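Workshop notebook, Husisby
9 Jan 2020

Reels and trolling gear before the spring season. Wrote this in the evening so I don't forget it again like in last January.

Stripped the two big trolling reels. Old grease was hard as candle wax in the left one and the drag was jumping. Cleaned with white spirit, new drag washers, thin layer of grease only. Drag set to 2 kg on the spring scale, measured three times. The counter on the right reel shows 539 when it should show zero, so I must open it once more. I suspect the small gear wheel.
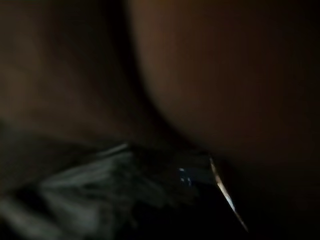 Kulap Rattanakul thinks I should leave the counter alone and mark the line with coloured thread at every ten metres, as she did on her own reels. I will try the gear wheel first.

Leaders: tied in 60 lb fluorocarbon for the pike rods, Trisell snaps at the end. Two of the knots slipped when I pulled by hand. I wetted the line better and made one more turn, then they held. Write down: seven turns, not six.

Downrigger cable has one broken strand near the clip. Cut it off and made a new loop. The Jita spoons have rust on the trebles, ordered new hooks.

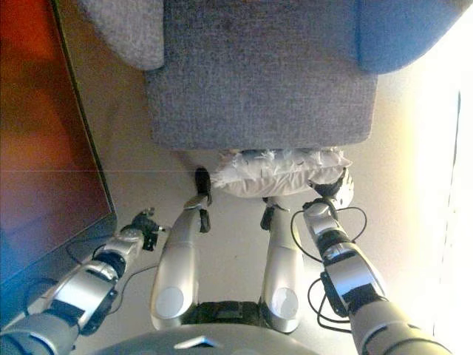
According to Casimiro the pike stand deeper than usual in the bay this winter, and he would put heavier weights on the jerkbaits already now. I have none ready. Next time.

Still to do: counter, rod holder on port side, echo sounder battery.

Comments (2)

Nkrumah Kpodo: Which grease did you use for the drag? Mine became sticky in the cold.

Esperanza Casado: Please keep the old washers, I need one for measuring.

Shared 2 times
Contact: Severino Escobar | Back to top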